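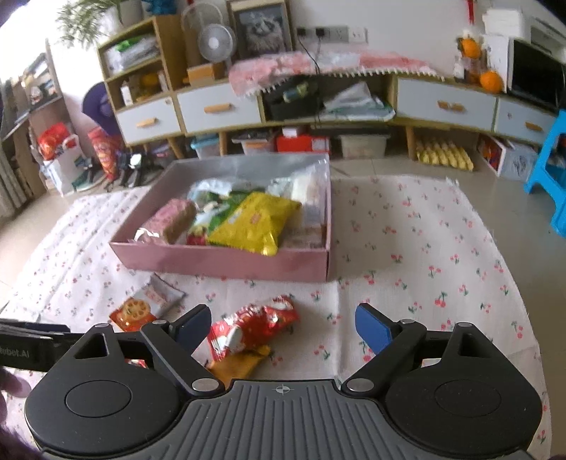

Fig. 2. A pink snack box with packets in it, and more loose packets lying on the cloth.

Section 2: Filling and Arranging Your Snack Box

Welcome back! If you've worked through Section 1, your Modeo box is washed, dried and sitting somewhere handy, and now comes the part most people bought it for. This section takes you through laying out your snacks, filling the open box, and keeping it in decent order through the week. Take your time with it the first time around. After that you'll probably find you can do it while the kettle boils.

The steps are the same for every color of the shallow open box. If you have the deeper model with the lift-out tray, please read Section 3 as well, as the tray goes in before any of the food does.

Before you begin

You will need your box, a clean cloth or table mat, and whatever snacks you plan to put in it. A printed cotton cloth does very nicely (cherries, stripes, whatever you have in the drawer), and it keeps the base from sliding on a polished table. Choose a spot with enough room to spread the packets out beside the box, so you can see what you have before you start fitting things together.

Note: The box is made for wrapped food. It has no lid and no seal, so unwrapped cookies, cut fruit and bread will go stale or dry out in it. Please keep those in a closed container.

Filling the box

1. Lay the cloth flat and smooth out any folds. Set the box in the middle, with the low front edge toward you and the taller back wall away from you.

2. Put all your packets on the cloth next to the box. Mix up the shapes if you can: flat packets, puffy bags, a few long single-serve items. A box filled with only one kind tends to look a bit sad and often holds less than you'd hope.

3. Check each packet as you pick it up. Look for open seams, little holes and the date, which on small packets likes to hide along the crimped end. Put anything doubtful to one side and deal with it later.

4. Begin at the back. Flat plastic packages can stand upright along the back wall, where they make a sort of support for everything that goes in front of them.

5. Fill one end next with your small wrapped pieces. These can be heaped up toward the corner, a little higher than the rest, as the corner holds them in place.

6. Set the long, narrow items in at the other end. Turn the wrapper ends so they are easy to pinch and pull out (small fingers will thank you for this).

7. Add the pillow-shaped bags last. They are full of air and don't like to be squeezed, so lay them at a slant across the front. It's quite all right for a corner to hang over the rim a little.

8. Step back and have a look. If the snacks you reach for most are buried, swap them with something near the front now, before the box goes up on the shelf.

Caution: Do not press down on puffy bags to make more room. The seams can split, and crumbs are a nuisance to get out of the inside corners. If a bag won't fit, leave it out and use it for the next refill.

Caution: Some snacks contain nuts, milk, wheat or shellfish. If anyone in your home has an allergy, keep those snacks in a separate box and label it clearly. Small hard candies should not go in a box that toddlers can reach.

How much will it hold?

The maximum load is 3000 grams, which is a great deal more than you're ever likely to reach with chips and crackers. You'll run out of room long before you run out of strength. Do keep the limit in mind if you later decide to use the box for jars or cans.

Large crinkly bags are usually the ones left over. They can be laid flat under the box on a pantry shelf, or folded into the Zimen side pouch if you bought the set.

Refilling

Bring the older packets forward and put the new ones behind them each time you refill. It takes only a moment, and you won't be finding a forgotten rice cracker from June when you get down to the bottom.

Once a month or so, take everything out, wipe the inside with a damp cloth, and let the box dry fully before you fill it again. Avoid scouring pads, which dull the finish on the front.

If something isn't right

The box tips when you lift it: move the heavier packets toward the middle and lift with both hands.

Packets keep slipping out over the front: there are probably too many pillow bags. Take one out and lay the others a little flatter.

The box slides on the shelf: cut a piece of non-slip liner to fit, or ask for the felt feet, part number 308.

Section 3 begins on page 13 and covers the lift-out tray.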